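Folding a thick cable-knit cardigan so it fits a shallow drawer

Print | E-mail
Reading time: 4 minutes

Posted by Pistau

I have a heavy cardigan, chunky yarn with cables down the front, and a dresser with shallow drawers. Folded the way I fold everything else (in half down the middle, sleeves in, then in half again) it is too tall and the drawer catches on it. When I force the drawer, the front band comes out with a hard crease beside the buttons, and by the next wear the band no longer lies straight.

Hanging is out. The last one I hung grew at the shoulders and never went back. Is there a fold that gives a lower stack without creasing the button band? Clear inside height of the drawer is 4 inches. Buttoned or unbuttoned?

Wilto

Roll it. Takes less room and no creases. I roll all my sweaters and have never had a problem.

Lumanlan

Rolling works for fine knits. With heavy cables the roll ends up thicker than a flat fold and it will not clear 4 inches unless you squeeze it, and then you are back to creases.

The problem with the half-and-half fold is that the first fold runs down the center, exactly where the band is. The band is usually the stiffest part of a cardigan and it carries the buttons. Keep it flat and fold on either side of it.

Lay the cardigan on a bed, front side up. A bed is better than a table for this – you have room to get both sleeves out. Button it. Pull the hem level and pat the cables so they run parallel from shoulder to hem. If a cable bends, the knit under it is bunched. Lift that part and set it down again; dragging stretches it.

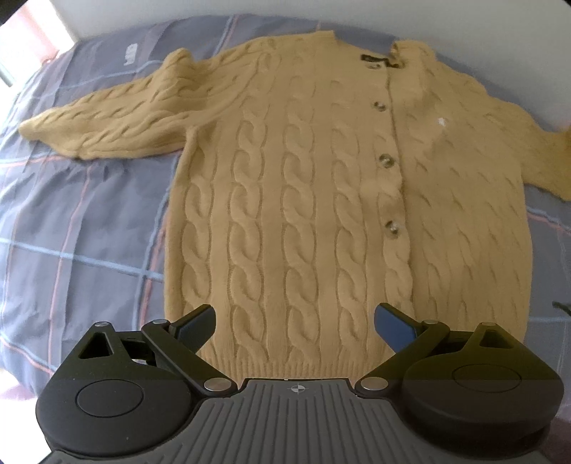

Cable-knit cardigan spread front side up on a plaid bedspread, neck at the top.

Pick off any lint at this stage. Then:

Turn the cardigan over so the buttons face down.

Fold one side in toward the center back by a quarter of the body width. Try to put the fold in the plain knit between two cables. A fold across the raised part of a cable adds height.

Bring that sleeve down so it lies along the folded side, parallel to it. The cuff may reach past the hem. If so, turn it back up.

Repeat on the other side. The sleeves should lie next to each other and must not overlap. Overlapping sleeves are the main reason the stack gets too tall.

Fold the bottom third up and the top third down over it. If your drawer is long enough, use one fold at the middle instead. That gives two layers of body where thirds give three, and it makes the biggest difference of anything here.

Put it in the drawer with nothing on top.

For the crease you already have, hold a steam iron an inch above the band, do not touch the wool, and leave it flat until it is fully dry. Check the care label first if the yarn is a blend.

Pistau

Single fold at the middle fits, with a little clearance. In thirds it still rubbed. Thanks.

Dinenico

Agree with the above except for one thing. I leave the bottom button open. On mine the band pulls at the hem when every button is closed and it is folded upward. May depend on the cardigan.

Also, put cedar in the drawer if it is wool. I store mine from June on and wash them before they go in.

Viewed 1,677 times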